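Print this page | E-mail this page

13 June 2020
By the Flulley shop desk

The Jultidis adjustable sink rack

I've wanted to write this one up for ages, because it's the thing I get asked about most (well, that and postage). The Jultidis sits inside your sink instead of next to it, so you get your worktop back! The rods are steel, the ends are dark grey plastic, and you slide it wider or narrower until it fits the basin. In a double sink you can drop it in one side and carry on using the other for rinsing, or for toy veg, if yours is that sort of household.

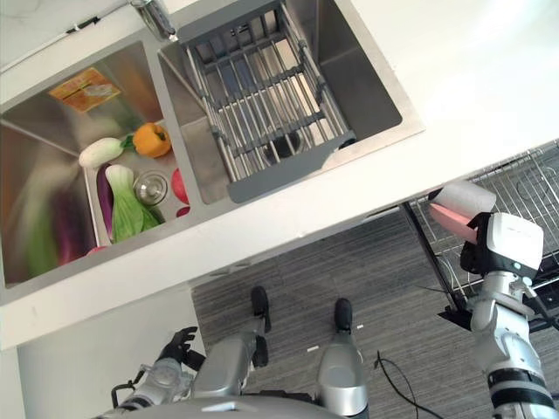
Sizes and bits

Closed up it's 22 cm wide, and it opens out to about twice that. There are 2 end frames in the box and no screws. Görtz made the first batch and their plastic was a touch glossier, so if you're matching an older one, tell me when you order and I'll have a rummage. Spare feet come in packs of 6.

I run mine under the hot tap on Sundays and give the corners a go with an old toothbrush. Don't scrub the ends with anything gritty – dark plastic shows every little scratch. 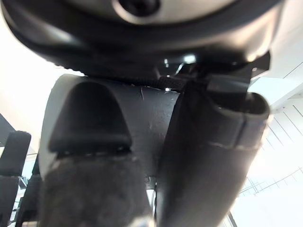
Carmel wrote to me that hers had gone a bit stiff to slide after a winter of hard water, and a soak in warm water with a splash of vinegar sorted it out. She also wishes it came in white, and so do I, but Nornanau (who do the making now) say September at the earliest.

Plates lean nicely in it, even the oval ones, and mugs go upside down at the end. Tall cups are happier if you dry them by hand and put them straight away, they do tip over when you're reaching past for a fork.

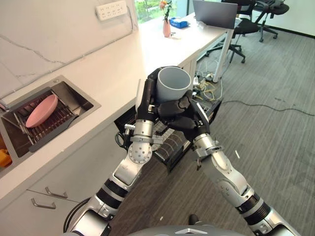 Ordering

Grey only for now, posted flat. If it doesn't fit your sink, send it back in the same box and I'll swap it or refund you, whichever you like.

Last updated: two days after the spare feet came back in stock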